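Cube stacking notes, part two

After the last post Amparo Cáceres wrote in to ask why I bother with painted blocks when plain ones are easier to get. The answer is mostly colour. With a different colour on each level I can note an order in one line – red, yellow, green – and see straight away if a stack has been built wrong.

The set I use is from Kuruc. I looked at the Skasum set as well, but it costs more and the paint is glossy. Gloss picks up highlights from the ceiling lights and makes the edges hard to judge. The Kuruc paint is matte and the edges are slightly rounded, so the flat part of each face is a little smaller than the block. That matters once a block sits off centre.

The layout has not changed since February. White table, grey wall behind, and one short strip of black tape where the bottom block goes. I tried a pencil mark first and kept rubbing it out with my sleeve. Tape stays put, and the ends stick out past the block so the mark can still be found with a stack on top of it.

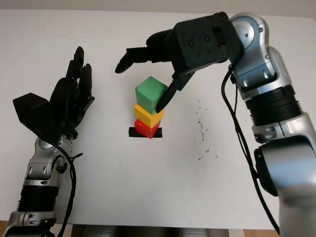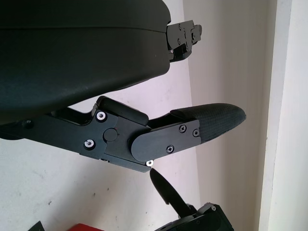
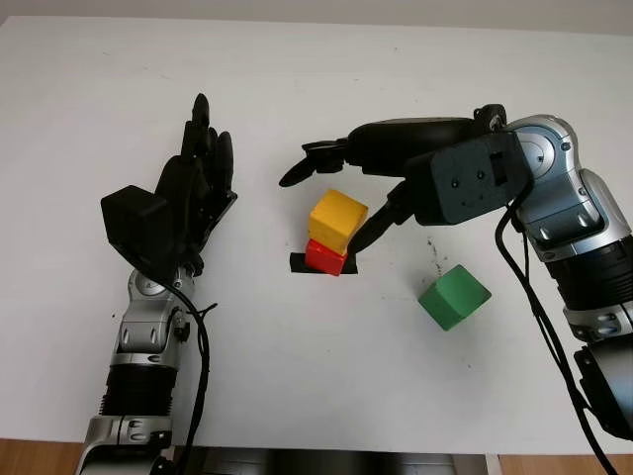
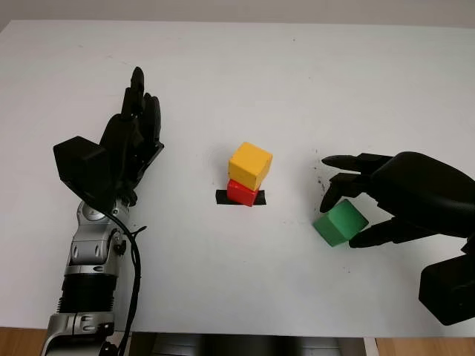
Red, yellow and green cubes on the tape in the first photo; red and yellow on the tape in the last.

Two things from my notebook. First, offset adds up. A yellow block sitting a few millimetres to one side of the red is fine by itself, but the green goes on relative to the yellow and any error carries over. I now check the second level before starting the third. Second, rotation matters less than I expected. A twisted stack looks untidy, but if the centres line up it stands well enough.

I have 100 stacks written up so far and am aiming for 533 before I change anything. The log is a plain text file, one line per stack, with the order of colours and a remark if needed. Next is a fourth block in blue, if Kuruc still sells them singly – the last time I checked the shop page it was out of stock.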